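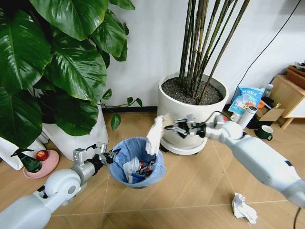
Para Geeta Joshi, una furgoneta que ha pasado más años en un pajar que en la carretera no necesita que la rejuvenezcan, necesita que la dejen arrancar. Con ese criterio, y con bastante menos presupuesto del que hubiera querido, el taller Wostex presentará en septiembre la Majali, una furgoneta de reparto reconvertida en street rod que ha tenido ocupado al equipo durante 26 meses. El plan inicial hablaba de 12.

La presentación será en la concentración de Dikwood, a las diez de la mañana, hora a la que el motor suele estar de mejor humor que sus mecánicos. El vehículo quedará expuesto todo el fin de semana y hará dos salidas diarias por el circuito interior del recinto, a velocidad de procesión.

De la furgoneta original se conservan las puertas, el marco del parabrisas y una fe notable en que todo aquello tenía arreglo. El techo se ha rebajado 65 milímetros, cifra a la que se llegó tras una discusión que en Wostex prefieren no reproducir. El chasis es nuevo, fabricado en el propio taller, con suspensión independiente delante y un eje rígido detrás que ya dio guerra en otro proyecto. El motor es un V8 de inyección acoplado a un cambio automático de cuatro velocidades. Los frenos, de disco en las cuatro ruedas, fueron lo primero que se montó, y también lo primero que hubo que desmontar.

«Nos pidieron una descripción del color para este comunicado y tardamos más en escribirla que en lijar el capó», afirma Geeta Joshi. «Es verde. Según la luz, también es verde.»

La pintura lleva 13 capas, barniz incluido, y es obra de Fusthorpe, que rotuló además a mano los laterales con el nombre de la furgoneta. La primera versión decía «Majalí», con tilde. Quedaba bien, pero hubo que repetirla.

El interior mantiene el banco corrido, tapizado en cuero color tabaco, y un cuadro de instrumentos con relojes nuevos de aspecto viejo. No hay pantalla. Hay radio – funciona cuando quiere – y un hueco en la guantera pensado para los mapas, que hoy ocupan los recibos de las piezas.

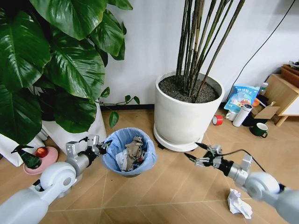
Macetas y papelera con bolsa azul.

Tras Dikwood, la Majali hará la temporada de salones cubiertos y, si la homologación avanza al paso que le han prometido a Wostex, circulará matriculada el próximo verano. El taller no tiene previsto venderla. Ha recibido tres ofertas, una de ellas seria, y las ha contestado todas con educación.

Los visitantes podrán acercarse al vehículo, fotografiarlo y preguntar por el consumo, aunque en este último caso se ruega tacto. Sentarse al volante solo será posible por las tardes y sin llaves en el bolsillo trasero – el cuero es nuevo y la paciencia del tapicero, no.

Las acreditaciones de prensa se recogen en la entrada del recinto a partir de las nueve. La ficha técnica completa se entregará en el puesto de Wostex.

Contacto para medios: Geeta Joshi, Wostex.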